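Progress report on the Baidoo two-arm bench kit: first review period
Prepared for the Wastaritz Fund for Small Kitchens
June 1, 2021

Where things stand

The fund asked us to find out whether the Baidoo kit could do simple kitchen prep in a place the size of our Skomville site, and whether it was worth the money. On the first point we can now say "some of it, on a good afternoon." On the second we would like until the end of the next period, and we'd ask you not to read too much into that.

The kit reached us in March. The brochure promises a working bench in one day. We had ours working in nine, of which two were spent finding out that the mounting plates had been packed underneath the foam we had already thrown in the recycling. Baidoo's support desk answered every message politely and most of them correctly.

What we bought

The standard package is two arms, a gripper for each, wrist cameras, the bench cameras with their clamps, and a license for the teaching software. It does not include a table. It also does not include cable ties, which we mention for the benefit of anyone else considering the purchase. We have now bought 50 and would not call the problem solved.

The software is the best part. You guide the arms through a job, save the run, and after enough runs the system has a go by itself. Our staff had the basics within a morning. The manual is less good. Chapter four refers throughout to a button that was removed in an earlier version, and the chapter on safety is shorter than the chapter on choosing a name for your robot.

Spending

Of the 3000 dollars set aside for installation and fittings, we have used 2000. Most of that went on electrical work and the bench itself. The remainder is being held for spare gripper fingers, which Baidoo sells only in pairs, and for a second visit from the electrician, who has opinions about our extension leads.

The annual support contract falls due in the autumn and was not in our original budget. The sales page does mention it. We have gone back and checked, and it is there, in gray, under the picture of the smiling chef.

What the kit has been asked to do

We agreed on three jobs with you at the start. Moving produce from dish to basket is the one furthest along. We logged 44 unassisted runs in this period and judged a bit more than half of them good enough to leave alone. The failures are nearly all of one kind: the gripper closes a little early and nudges the vegetable along instead of lifting it. A person would correct for this without thinking. The kit thinks about it for quite a while and then does it again.

Opening and closing the countertop appliance comes second. Door handles are hard, and we have lowered our hopes to match. The third job, wiping down, has not been started, and the person who wrote it into the proposal has been spoken to (it was the author).

We also compared notes with the Jalaton trial kitchen, who have the one-arm version of the same kit. They report fewer collisions, as you would expect with one arm. They also report that it is slow, and that the staff talk to it.

The Skomville bench, from the wrist and from the side:

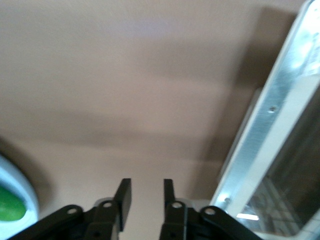
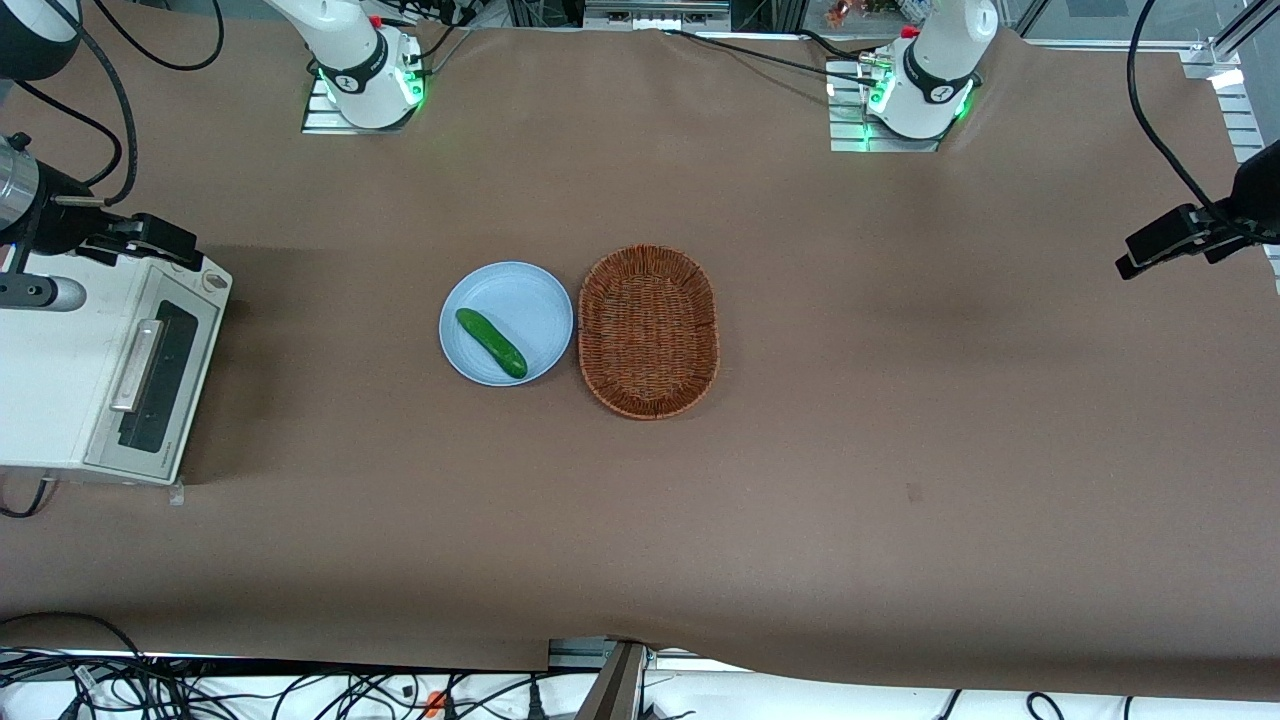 For the next period we propose to drop wiping down altogether and put the time into the first job. We would like to reach a point where a member of staff can start a batch, walk off, and come back to find it finished. At present they walk off and then stand just outside the door listening.

We will also try the software update that Baidoo released last month. The release notes say it improves "confidence near edges." We have asked whose.

Two requests of the fund. First, please let us know whether the support contract can come out of the fittings money, or whether it needs a line of its own. Second, the loan of a longer bench would help a good deal - the arms reach further than the brochure says, and we would like to give them more table and less wall.

The full run log and the receipts are in the shared folder, apart from the one for the cable ties, which we are still looking for.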